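Boyer wallet: what changes for holders of Tesudetti tokens

31 March 2025

From today the Boyer wallet no longer accepts deposits of the old Tesudetti token. Members who still keep the old version must exchange it for the new one, and the rate is simple: 100 old tokens give one new token. The value of your holding stays the same on the day of exchange, only the number on the screen becomes smaller.

The exchange page is inside the wallet, under the menu "Assets". You need to confirm it 2 times, first with your password and then with the code from your phone. Please check the address before the second step – a transfer to a wrong address cannot be returned by us or by anyone else.

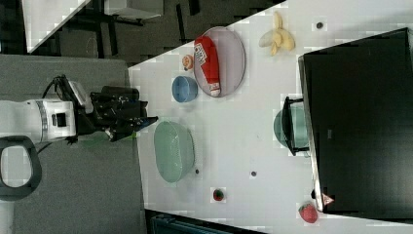 Small holders asked us about the network fee. Bastien Pichon, who answers the wallet questions for our group, made the exchange with 300 old tokens and paid less than he expected, but the fee moves a lot during the day. He advises to try early in the morning. If you hold fewer than 20 old tokens, the fee can be higher than what you receive, and in this case it may be wiser to wait for the free exchange that Boyer has promised for November.

Members who keep their tokens staked have to unstake them first. Maëlys Aubert wrote a short guide for this, with all the steps in order, and Ona Ķēniņš is now translating it to Latvian. Both versions will be on the members' page.

We do not give advice about buying or selling. Questions about the exchange can go to Bastien or to Killian Pons by the usual contact form.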